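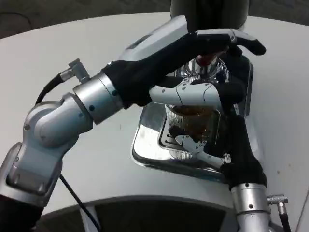

How often should I descale my coffee machine at home?
For most kitchens, every two months is a good habit, and if your water is as hard as ours is here in Triltgate you may want to go a little sooner (your kettle will tell you, just look for the white crust).

Can I use vinegar?
You can, and plenty of our customers do, but the smell does like to hang around. We prefer citric acid or the Carko descaling powder we keep by the register. Whichever you choose, run two full tanks of fresh water through afterward, and please check your manual first!

How fine should I grind?
It depends on the brewer, I'm afraid. Start in the middle, make a cup, and go finer if it tastes sour or coarser if it tastes bitter. Change one thing at a time or you'll drive yourself a bit batty.
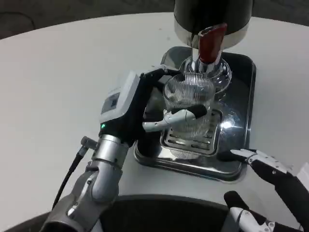 How should I store my beans?
In a closed container, in a cupboard, away from the stove. The fridge is too damp, though a well-sealed bag in the freezer is fine for up to four weeks.

Do you sell smaller bags?
We do. Our Mustow blend comes in 400 gram bags, and we'll happily grind it for you if you tell us what you brew with. 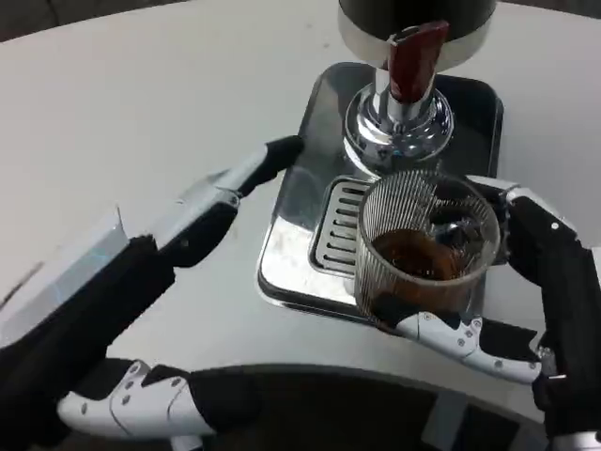

ORDERS AND DELIVERY

When will my order ship?
We roast and pack on the same day, and orders usually leave us within two working days. Our decaf, the Szabo, will be back in March, so hold tight if that's the one you love.

What if a bag arrives damaged?
Oh dear, we're sorry! Send us a note with your order number and we'll mail you another one.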